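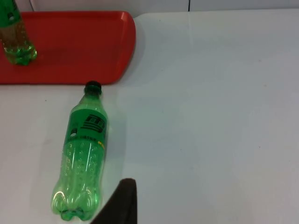 Chapter 4
Reading a Narrow Channel

I learned to read a channel the slow way, riding along on the Gadley ferry with a chart on my knees and a pencil that kept rolling off. The run from Hirden to Godis Island takes 38 minutes on a good day, and for most of it you'd think the pilot had nothing to do! Then you come to Onuoha Narrows, where the water between the two shores pinches down to 200 yards, and everybody on the bridge stops talking.

So that's where we'll start. In this chapter I'll take you through the Narrows from south to north, the way I first saw them (and yes, we'll do it again southbound, which feels like a different place). We'll look at how the buoys are laid out, who gives way to whom, and why a loaded barge has to begin its turn long before you'd expect it to.

You'll need the tide tables from Chapter 3, so keep a finger in that page. The current here can reach 7 knots in April, when the snowmelt comes down, and a ship moving with it has much less time to answer her rudder. Slack water is short.

Before you read on, sketch the channel from the chart and mark where you think the turn should begin. Use pencil. I still do.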